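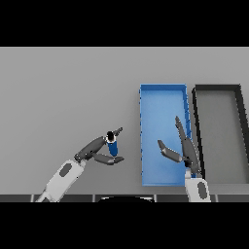 A flat, smooth tabletop.

Cleaning and Storing Soccer Gear at Home
Posted 4/2/19 by Prakash Marar

The spring season at Brindcombe runs into wet fields for the first month, and most of the gear that gets thrown out in June was ruined in April. These are the things we do at our house with two players and one goalkeeper. None of it takes special equipment apart from a stiff brush and a stud wrench.

Cleats

Knock the soles together outside before the mud dries. If you missed your chance and it has dried hard, leave it alone until the next day and then break it out with a wooden skewer or an old pencil. A screwdriver will do it faster and will also gouge the sole plate.

Wipe the uppers with a damp cloth and a drop of dish soap. For the stitching and around the tongue, use an old toothbrush. Rinse with a second cloth, not under the faucet.

Take out the insoles and laces every time they get soaked. Stuff the shoes with newspaper, packed all the way into the toe, and change it after an hour. Then change it again before bed. Paper towels work but you'll go through a roll a week. Glossy flyers don't absorb anything.

Do not put cleats on a radiator, in the oven, in front of a space heater, or on the dashboard. The glue that holds the sole on softens with heat, and once the toe starts to lift it keeps going.

If the toe has already lifted, you can often get another season out of it. Clean both faces with rubbing alcohol and let them dry. Rough them up lightly with 120 grit sandpaper, wipe off the dust, apply a flexible shoe adhesive (I use Gristau, any of them will do), and press the parts together. Wrap tightly with strips cut from a bicycle inner tube. Leave it for whatever the tube says and then leave it a day longer.

Burrs on metal studs should come off before they cut somebody. A few strokes with 400 grit paper wrapped around a stick is enough. Check that the referee in your league allows metal at all. At Alarcón they don't, on any of the fields.

Put a dab of petroleum jelly on the threads of screw-in studs once a month. We skipped this one year and had to drill out 3 of them.

Leather uppers need conditioner after they have been wet. Synthetic ones don't, and it makes them greasy.

Goalkeeper gloves

Wet the palms slightly before a game and clean them after. Lukewarm water, a small amount of glove wash or baby shampoo, and your thumbs. Put them on and wash them like hands. Press the water out from the fingers down to the wrist. Never wring them.

Hang them by the wrist strap in the shade. Sun turns the foam brittle in an afternoon. When they are nearly dry, store them palm up with nothing on top. Two palms pressed together will stick, and when you pull them apart the latex goes with them.

Keep an old pair for training. Once the good pair starts to flake at the thumb, it becomes the training pair.

Shin guards

Plastic shells can go in the sink with dish soap. The sleeves go in the wash with the socks, inside out, in a mesh bag with the straps closed. Open straps will pull threads out of every jersey in the load.

For smell, sprinkle baking soda on the padding overnight and brush it off in the morning. A mix of one part white vinegar to three parts water in a spray bottle also works. Use one or the other. Freezing them did nothing in our case.

Jerseys and socks

Grass stains: rub in liquid detergent, wait fifteen minutes, wash cold. Check the stain before the dryer. Blood: cold water only, as soon as you can get to a sink. Clay from the infield at the shared lot is the worst of the lot. Let it dry completely, beat it out, and then treat it like grass.

Skip fabric softener on anything made to wick sweat. Printed numbers last longer if the shirt is turned inside out and hung up to dry. If a number begins to peel, iron it back down through a piece of parchment paper on medium with no steam, pressing for ten seconds at a time.

Balls

Look at the pressure printed near the valve and stay within it. Put a drop of silicone oil or glycerin in the valve before using the pump needle — a dry needle is the usual cause of a slow leak. Let out a little air if the ball will sit in an unheated garage through January, and pump it back up in the house.

To find a leak, brush soapy water over the valve first, then along the seams. Valve leaks can sometimes be cured with the oil alone. A seam leak usually means the bladder is gone.

Storage

One bin per kind of thing has worked better for us than one bin per child. Balls in one, pads and gloves in another, cones and bibs in a third. Open bins, no lids. Lids trap damp, and they end up on the floor anyway. Cleats stay out on a rack or a boot tray.

Shallow trays are better than deep ones for small items like stud wrenches, pump needles, armbands and spare laces. Line them with an old towel and wash it when it gets gritty.

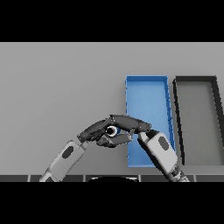
Olga Pereyra writes that she does the opposite with balls and hangs them in a net from a garage hook, where they get air on all sides. She also says the newspaper trick is better with a second pair of insoles, so the wet ones can have a full day to dry, and that she has had good results with Jidska cedar inserts once the paper has taken out most of the water.

I haven't tried the cedar inserts. The net is a good idea if you have the ceiling height. Hang it from a joist and keep it clear of the garage door track.

Nets and backyard goals

Take the net off for winter. Shake out the leaves, hose it down, let it dry on the fence, and tie it in a loose bundle with a label. Mice will nest in nets left on a garage floor.

Small holes can be closed with braided twine and a square knot at each corner of the gap. Do it when the net is hanging, or you will pull the mesh out of shape. Cable ties are fine for fixing the net to the frame, but point the cut ends away from the goal mouth and trim them flush.

Steel frames rust first at the joints. Sand off the rust, wipe it clean, prime, and paint. For a finer finish on the crossbar you could go up to 1,000 grit between coats, but the ball is going to chip it by May. Check the ground anchors before every game, even on the small goals.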